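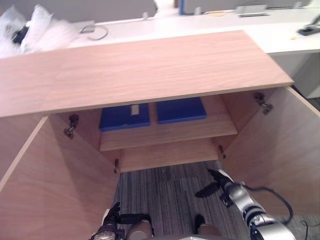

Mobile consulate coming to Tosby – how do we get people ready for it?

Posted by tosby_newcomer, June 2, 2022

Hi all! Our consulate is sending a mobile team to Tosby for the first time ever, and I can't tell you how happy people are. The regular office is a six-hour drive from us and it's closed on weekends, so plenty of families here have let their passports run out and just hoped for the best. The team will be at the community center in Lindholm for a Saturday and Sunday, passports and civil registration only as far as I know.

I said yes to helping with the local side (of course I did!) and now I'm wondering what that means. There are around 600 of us in the county. How do we make sure people come with the right papers? Is there anything we should set up at the hall ourselves? And what about people who never got an appointment? I've heard everything from "just show up early" to "don't bother." Any tips from towns that have had one of these would be wonderful.

culler_aunties

Oh, you are going to have a great weekend! We had the mobile team in Culler two years running and I still get hugs about it at the grocery store. What worked for us:

1. Get the consulate's own checklist and copy it word for word. Ours had changed between the first visit and the second, and the old version was still going around in group chats. Put the date of the list at the top so people can see which one they're holding.

2. Hold a paper check the week before. We did ours on a Tuesday night with coffee and a borrowed copier, and of the people who came, 13 were missing something they could still get in time. Mostly birth certificates for the kids, plus a couple of married names that didn't match the old passport. Every one of them got their application in that weekend! 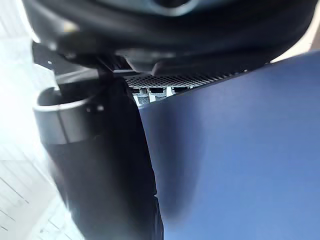
3. Ask about payment early. Our team took money orders and exact cash, no cards, and the nearest post office closes at noon on Saturday. Put that in every single message you send.

4. Print the forms on the right size paper, single-sided, and have black pens on every table. Don't let anybody sign ahead of time if the form has to be signed in front of an officer – check which ones those are, it was different for passports and for reports of birth.

5. Make a kids' corner. Babies have to be there in person for a first passport, so the brothers and sisters come too, and then the cousins. Crayons, a rug, snacks that don't crumble.

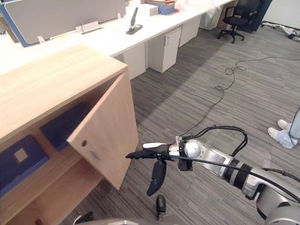 6. Plan how the passports get home. We were asked for prepaid return envelopes with tracking. People who forgot had to make the long drive later, and you could hear them groan from the parking lot.

Also, please feed the officers. They'd been on the road since before sunrise and they worked straight through until we more or less put plates in their hands.

rm_lindholm

depends on the consulate. email them

nightshift_nurse

Seconding the paper check, it's such a good idea! I'd like to add something about the no-appointment people, as I was one of them.

Where I went, bookings were on Skavgate and the slots were gone by breakfast. I work nights and missed it completely. The local group kept a waiting list by phone, and when somebody canceled they called the next name. I got a call with 3 hours' notice, drove over in my scrubs and walked out with my renewal filed. I was so grateful I nearly cried on the officer.
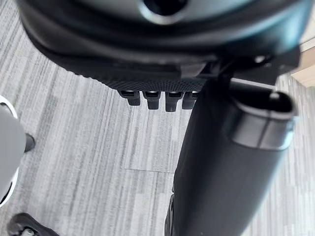 So ask the consulate first if a waiting list is okay with them. Some teams take walk-ins at the end of the day, some won't take any, and you don't want to promise people a turn you can't give. If they do allow it, keep the list in one place and let one person run it. Older folks and people with urgent travel could go first, but say so up front so it doesn't turn into an argument at the door.

One more thing – ask if the team can bring the overseas voting forms along. Ours did when we asked, and it took maybe five minutes per person while they were already sitting there waiting. My mother registered for the first time in her life and made me take her out for noodles afterward.

Good luck, and please come back and tell us how it went!

tosby_newcomer

Thank you, thank you! I've emailed the consulate about walk-ins and the voting forms, and we've booked the library room for a paper check later in June. I had no idea about the money orders. Will report back!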